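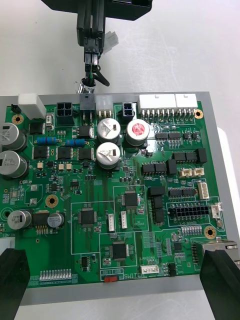 Circuit board in its tray, with a connector just above the socket.

Progress report to the Lullmont Family Fund
Dress-up library and fall costume workshops, Berhe branch
Prepared by Ataahua Faulkner

Dear Murray and everyone at the Fund,

I hope this finds you all well and enjoying the first of the cooler evenings. I had meant to get this to you before the school year started, but then the cutting tables filled up with felt, as they do at this time of year, and I'm only now catching my breath. Thank you for being so patient with me, and for the kind note you sent in April. It's still pinned up over the sink.

When we wrote our application we said we wanted every child in the Berhe neighborhood to have something to wear for the fall parade, whether or not there was money at home for a store costume. The grant was to pay for a lending closet, a run of family sewing workshops and a small repair fund. I'll take them in that order.

The closet is open. Families come in on Wednesday after school, pick out a costume, sign the card and take it home until the parade is over. Conall Gallagher built the rails low enough for the little ones to reach, and I can't tell you what a difference it has made to let them choose for themselves. Animals go first, as always, and then anything with a cape. We are short on larger sizes. The ten-year-olds have been very gracious about it, but I would like to put some of the remaining fabric money toward them, if you are comfortable with that.

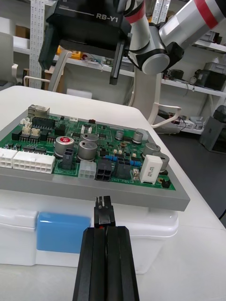

The workshops have gone well, though we've had to shuffle them a bit. We planned 11 sessions and have held six so far. One was lost to the burst pipe on Tasach Street and will be made up next month. Ewan Kereama leads most of them, and he has a lovely way of starting with whatever the child has drawn and working backward to what a parent can manage with a glue gun and an old pillowcase. We had a jellyfish made from a clear umbrella that I still think about! Grandparents have turned up in greater numbers than we expected, often with their own scissors and strong opinions about hems.

We did make one change to the plan. The face painting evening has been dropped, as several parents were worried about skin reactions, and we used the time for headbands and ears instead. The cost came out a little lower and the difference has stayed in the materials line.

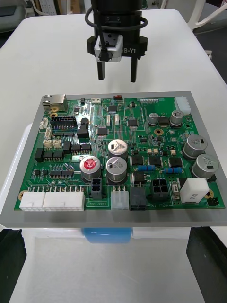

The repair fund has been slower to get moving than I'd hoped. Declan Treloar takes in the torn and the zipperless, and seven costumes have come back to the closet from his table, all of them sturdier than when they left. A good many more are waiting. Fuvmont Fabrics has offered us their remnants at the end of each month, which should help him along, provided we can find somewhere dry to keep them.

As for what comes next, the remaining workshops will run right up to parade week, and the closet will stay open an extra hour on the last two afternoons for the families who always leave it late (mine was one of them for years). After the parade comes the big wash. I'm hoping to use the laundromat next to the Berhe hall again, and have asked them about a group rate but not heard back.

Two things I would be grateful for your thoughts on: moving the fabric money toward larger sizes, as I mentioned, and whether the closet might stay open through the winter for school plays. Two teachers have already asked. The receipts are with Conall, who will send them over separately once he has them in order.

With warm thanks from all of us,
Ataahua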